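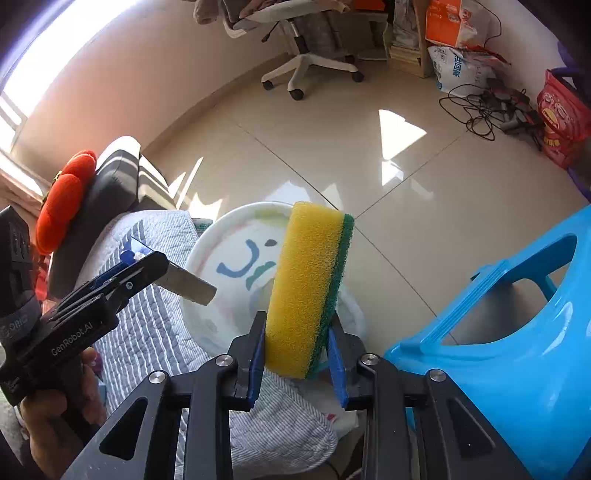

Hi all, time for the May update on the Wotach project! It's been a good stretch, a bit messy in the middle, so I'll start with the part you're paying for.

We now have 200 usable two-handed demonstrations recorded with hand-held grippers in real homes, up from 14 at the last report. All of them come from rooms people live in, with the clutter left where it was. I know the original plan had us in the Pelo lab until summer, but the lab runs were teaching the policy to expect a bare tabletop, and it fell apart the moment we gave it a striped blanket. Moving out early cost us some of the travel money (see the budget sheet) and I'd do it again.

The method itself hasn't changed much. One person works both grippers, we record from each hand, and Okabe, our alignment code, puts the two streams on the same clock.
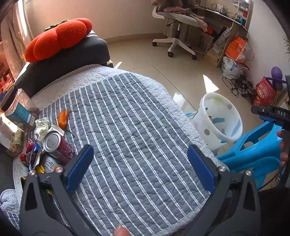 Bedrooms have been harder than I expected. Soft surfaces shift when you press on them, small things sink into the folds, and strong sun through a window wrecks our tracking for a second or two at a time. We threw out 11 recordings for that reason alone. Okabe now flags those stretches by itself, so at least we find out the same afternoon and can redo them.

The result I'm happiest about: when we train on the home recordings only, the policy picks the correct hand to start with far more often than the lab-trained one did, even in rooms it has never seen. Handing a tool from one side to the other is still shaky — I wouldn't show that to visitors yet.

Next up is getting to 700 demonstrations, with more kitchens in the mix. I'd also like to order spare finger pads from Grilus before the summer, if you're okay with me shifting a little from the travel line to parts. Could you let me know on that one? The full numbers will come with the next report, once the repeat runs are finished.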